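Rada 3 Pool and Tub Water Test Kit: Review

Reviewed by Margit Myklebust
May 2019

Print this review | E-mail to a colleague

The Rada 3 is a drop-count kit for free chlorine, pH and total alkalinity. It is sold to day care centers, swim schools and small therapy pools, where strips are too coarse and a bench photometer costs too much. I used it on two indoor pools and several small play tubs, and checked it against the Thiele photometer we already own.

The case is molded polypropylene with a hinged lid. Reagent bottles sit in fitted wells and do not rattle. The test cell has fill lines on both faces — useful when reading at arm's length — and the markings stood up to daily rinsing. The cap on the pH indicator is poor. It cracked at the thread in the second week, and the replacement did the same. 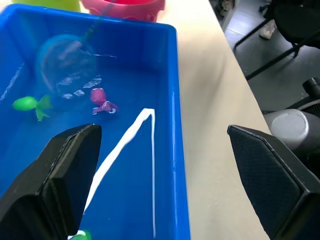
Sample depth matters more than the instructions suggest. The leaflet says to fill the cell "from the pool." Surface water carries sunscreen and skin oils, and chlorine reads low there. Take the sample at elbow depth, away from any inlet. In a shallow tub, go as deep as you can without touching the bottom.

Free chlorine results tracked the photometer well in the normal range. Above 5 ppm the color change at the endpoint turns slow and pinkish gray, and two people will stop at different drops. Diluting the sample by half with distilled water fixes this. Alkalinity was the best of the three tests, with a sharp endpoint and good repeatability. The pH comparator depends on the light you hold it to. Under warm LED fixtures it read high every time; by a north window it agreed with the meter.

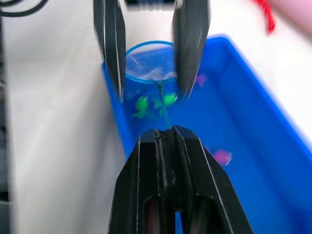
Small round net, blue mesh, green handle.

Refills are the main cost. A full reagent set is catalog number 984 and ships from the Daletport warehouse. My order took nine days. Gement sells a compatible chlorine titrant at a lower price, but its drop size is larger and the multiplier printed in the Rada leaflet no longer applies. Timo Sauerland, who runs the second pool, logged both titrants side by side through August and went back to the original.

Store the kit below 77 °F and out of the pump room. Reagents carry a lot number but no expiration date, so write the opening date on each bottle.

Recommended for pools tested once or twice a day. For hourly testing, buy the photometer.

Questions about this review: contact the reviews desk | © 2019 | Back to top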